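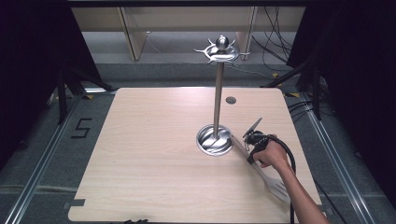 Figure 4-1. Hanging task with the hand-held gripper. Slotted spatula held, rack hooks empty.

4.3 Recording the hanging task

Read 4.2 (Putting on the gripper) first. This section covers one station and one operator. It was written for the Relside site by Tracey Hollis, with corrections from the people who do the work, and it replaces the two pages Vasthorpe supplied with the Skakska software. Those pages said the task "requires no training." Allow yourself a morning.

Before you start

1. Check that the number on the floor matches the station number on your screen. If they differ, change the screen. Don't move the tape.
2. Stand the utensil rack on the table, a little to the left of center, with all hooks empty.
3. Lay the gripper cable down the right side of the table. It should have slack when your arm is at full reach.
4. Sign in with your own operator code. Work recorded under someone else's code can't be moved later, and your hours are checked against it.

Recording one utensil

5. Lay the utensil on the table with its head toward you and its handle toward the rack.
6. Press Start and wait for the tone.
7. Close the gripper on the handle. Squeeze until the utensil stops turning, then stop squeezing.
8. Lift, bring the handle up to a free hook, and hang it. Go at the speed you would use in the kitchenware room.
9. Let go, draw your hand back past the table edge, and press Stop.
10. Mark the take Good, Dropped or Redo.

Note: Dropped takes are kept. The Vasthorpe pages tell you to delete them, which makes the daily numbers look better and hides the utensils that give trouble. Mark them honestly and leave them in.

Caution: Don't catch a falling utensil with your free hand. Let it fall, press Stop, and mark the take Dropped.

Caution: If the cable pulls at your wrist, stop. A tight cable changes how you hold your arm, and you will feel it by the end of the shift.

Pace and breaks

The screen shows a target of 90 takes an hour. Treat it as the supplier's number. Over the July trial our operators averaged 86, and that was with fresh hands and the easier utensils. Slotted and long-handled pieces are slower – plan for it. Take your break when it is due, even if the bar on the screen is still yellow.

Belmiro Aguiar, who packed kitchenware here before moving to the stations, asked us to add that the gripper is heavier at three in the afternoon than at nine in the morning. Swap hands only if your station has been set up for both (see 4.6).

What the recordings are for

The takes go toward teaching the Sasaki arm to hang and sort utensils on line two. As of this edition we have 1356 takes, 553 of them marked Dropped or Redo. We have been told the arm will "free up staff for higher-value tasks." No list of those tasks has reached us, and this manual won't guess at one. What has changed so far is that packers spend part of the week at a station, and the same number of orders still goes out the door.

Station time is paid at your packing rate. If your sheet shows it at the trainee rate, take it to Tracey before the pay run closes.

Shutting down

11. Press End Session and wait until the upload bar clears. Don't switch off while it is moving.
12. Set the gripper in its cradle with the fingers open.
13. Write any fault in the station log, with the time. "Acting up" is not enough for a repair – say what it did and which utensil you had.

For gripper faults, go to 4.5.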